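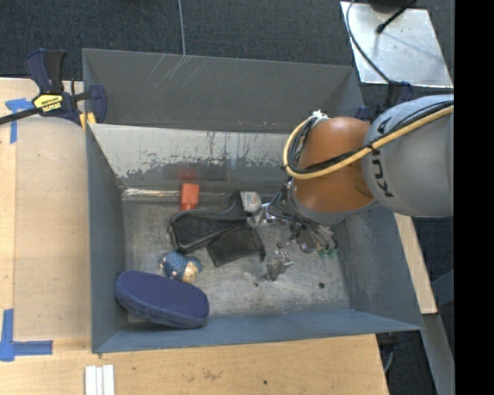

**Filed under: Bins, Boxes & Other Failures**

20 Oct 2022

The gray bin has been on the table since July. I mention this because Tegan Rakena asked me last week how the sorting was coming along, and I said "nearly done" in the voice I use with dentists.

The idea was simple enough. Everything small that had no place to live would go into one big bin. The bin would sit on the table, where I couldn't ignore it, and every evening I'd take out a few things and give them a proper home or throw them away. I had read about this in the newsletter Sendness puts out, which I subscribed to for a discount on drawer dividers and have kept reading out of something like loyalty. They call it the Landing Zone. In their version there's a candle nearby.

I'd like to report on how the Landing Zone has held up.

First, you can ignore a bin on a table. It takes four days. After that it becomes furniture, and you eat your toast at the other end.

Second, things go in much faster than they come out. I did take things out, for a while. I took out a roll of stamps and felt wonderful. I took out a key, tried it in every lock I have, and put it back, where it joined whatever it had been with before. I've come to think that a container this size gives off a kind of permission. People walking past it with something in their hand slow down.

The bin itself has had a hard life and makes no secret of it. It's several different grays, depending on which wall you're looking at, and the pale coating on the sloping panel at the back has come off in ragged patches toward the bottom, with dark streaks running down it like a bathtub in a house you decide not to rent. The floor is scratched all over. There's a strip of clear tape along the seam in the back, shiny and wrinkled, put on with what I'd call more hope than technique. I keep meaning to peel it off and do it again properly. I also keep meaning to find out what happens if I don't, and so far that study is going very well.

Tegan thinks I should replace it. She sent me a link to the Zelance one, which is white, has a lid, and costs 60 dollars. I looked at it for a long time. The trouble with a white bin is that I would be scared of it. I would wipe it down. I'd end up keeping my small homeless objects in a shoebox so that they didn't mark the bin — and then I'd have a shoebox and a bin. The gray one can't be hurt any further, and that makes it easy company.

Also, a lid. Please. I know exactly what I would do with a lid.

Then there's the block. Toward the back, left of center, is a small orange-red block, brighter on top, narrower toward the bottom, and I'm fonder of it than I can explain. It throws a blurry red reflection on the panel over it, the one bit of glamour in the whole operation. By the rules it should be gone. I don't need a block. I can't name the drawer a block goes in. But every time I've started a round of sorting I've begun at the front and worked back, and every time I've run out of interest well before I got there, which I suspect the block knows.

So I've been revising the system. The new rules, which went into effect this morning:

- Nothing goes into the bin that is already lying next to the bin. Next to the bin counts as put away.
- One thing comes out per day. It may not be the same thing as yesterday.
- If I can't say what an object is for in one sentence, it goes. Sentences containing the word "might" don't count.
- The block is exempt.

I did buy labels, before you ask. They came in a pack of 500, from the hardware store on Bakis Street, and I've used one. It says LABELS and it's on the pack of labels.

I should add that I've tried the other schools of thought. I tried the one where you empty everything onto the floor and deal with it in an afternoon, but the carpet is dark charcoal and I lost a good many black things into it that I found later with my feet. I tried the one where you take a photo of each object and let it go. My phone now tells me I have 2,651 pictures, a shocking number of which are adapters, and I let go of hardly any of them. And Rattanakul, the big book that everybody passed around a few years ago, wants you to write a short letter of thanks to your clutter. I got as far as "Dear cable."

Tegan is coming by again at the end of the month. I plan to have it done by then, or to have moved the toast to another room.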